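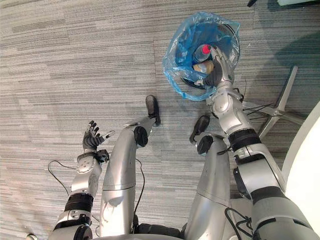

wadik-reach: crouch, reach and grasp for a humanoid

Hello! This is the README for wadik-reach, the bit of our stack that lets the robot get down low and put a hand where you want it without toppling over. I wrote most of it, Ottar Myklebust fixed the balance code (thank you, Ottar), and the grasp scorer is borrowed from our older Otell project with the worst parts taken out.

What's in the repo

planner/ -- whole-body reach planner. Treats legs and arms as one problem, so the knees get a say in where the hand goes.
percept/ -- finds bin rims, bags and small bottles from the head camera.
replay/ -- steps through a log with the joint targets drawn on top. I live in this one.
logs/ -- 1,523 short reaches, of which 1,225 have grasp labels. The rest are unlabelled and I'd love some help!

Getting going

Build it, source the setup file, then run replay on any log before you go near the real thing. If the arms look right in replay, start the planner with --slow. Please do use --slow the first time.

Things that still annoy me

Thin plastic bags. The depth goes to mush round the crinkly edges, so percept/ sometimes puts the rim a good bit too far out. Set rim_margin to 6 (it's in centimetres) and it behaves better.

The free arm. The planner uses it for balance and it can end up in some very odd poses. It's fine, mostly, but keep your face out of the way.

Chair bases. They're in the obstacle list as plain discs, so the planner is too shy near them.

Last tagged June 18, 2019. The Sullodora branch is four commits ahead and doesn't build yet.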